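Flanbridge Technical Program
Course handout, unit 8: Keeping the tabletop cell in working order

Read before the lab session. Bring your own feeler gauges if you have them, because the shared set is missing the thin ones again.

What this unit covers

One cell, one arm, one two-finger gripper with a small camera at the wrist. We set it up, we look after it, and we fix it when it drifts. The Kneževič manual for the cell gives this job four pages, and two of them are about how little upkeep it needs. I would treat those two as advertising.

1. Fingers

The fingers are printed. The manual calls them "maintenance free," a phrase you will meet a lot in this trade and should distrust every time. Printed parts have layer lines, and layer lines hold dust. They also have stray bits of plastic at the corners. A burr on the inner edge near the tip is small enough to ignore by eye and big enough to spoil a grip on anything small and uneven. Check both tips with the gripper wide open and the power locked out, then trim with a sharp blade, away from the tip. Don't sand the gripping faces to make them look nice.

Look at the joint line across the upper face of each finger while you're there. If it catches a fingernail more than it did last time, write that down. Spread the fingers fully and look along the bar at their base.

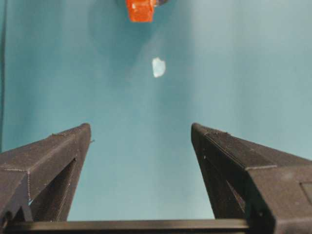
Then close them slowly and watch whether the tips meet. The controller will report a symmetrical close whether or not you have one. It knows what the motor did and has no idea what the plastic did. Slip a strip of paper between the tips and pull. It should drag evenly from top to bottom. Repeat with the wrist turned a quarter turn, which the manual leaves out.

2. Camera

The wrist camera rides close to the work, so things near the top of its view are often soft. People respond by turning up the sharpening. Please leave it alone. Sharpening draws a crisp edge where the camera didn't see one, and then you calibrate to the drawing. Wipe the lens, check the mount screws, and compare a fresh view with your saved one.

Shadows cause more trouble. A wide soft shadow on a plain tabletop can pull the found center of a part sideways, and a round rim seen at a slant isn't round in the picture. Flistis, the vision package we use, offers an "auto center" button. In our log of 2,182 picks it did well on single parts in flat light and poorly on parts standing nearly rim to rim. I'd want to see a far longer log before trusting it with close neighbors.
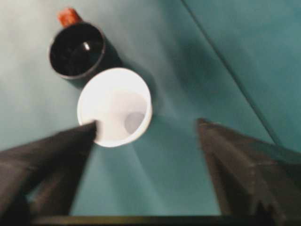 Flanbridge cell notes – the course instructor

For containers standing close together, set the approach by hand. Jog down in small steps, stop above the rim, and check where each tip will land. From a camera at the wrist, a tip can look as if it touches a rim when there is still clearance below it – or the other way around. Get down to table height and look from the side before you commit.

3. Work surface

Any seam or fold in the surface goes on your cell sketch. Vision software likes straight lines and will sometimes report one as the edge of a part. Keep test pieces off it for calibration.

4. Intervals

The Purkbridge service sheet says to check the fingers every 50 hours of running. Our lab uses 36. I can't defend either number very well, and neither sheet says where its number came from. Log your own wear and we will argue about it with data in front of us.

To hand in: one page with your paper-strip results at both wrist positions, your cell sketch, and a list of anything you changed. If you changed nothing, say so.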